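## 4.3 Comparing Hands in the Simulated Cabinet Task

Complete this section before any hand is fitted to the Vunside arm. Both hands must be tested with the same controller settings.

1. Open the Statine simulator and load the two-door cabinet.
2. Select the hand to be tested. Set the episode limit to 800 steps.
3. Set the random seed to 21 and start the run.
4. Pause when the hand reaches a door handle. Check the wrist angle and the spread of the fingers.

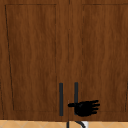
5. Resume the run and allow it to finish. Save the log under the name of the hand.
6. Repeat steps 2 to 5 with the second hand.

**Note:** Logs made before the July release use a limit of 700 steps and must not be compared with new ones.

**Caution:** Do not send a simulated grip force to the physical arm – enter the limits in Section 4.4 first.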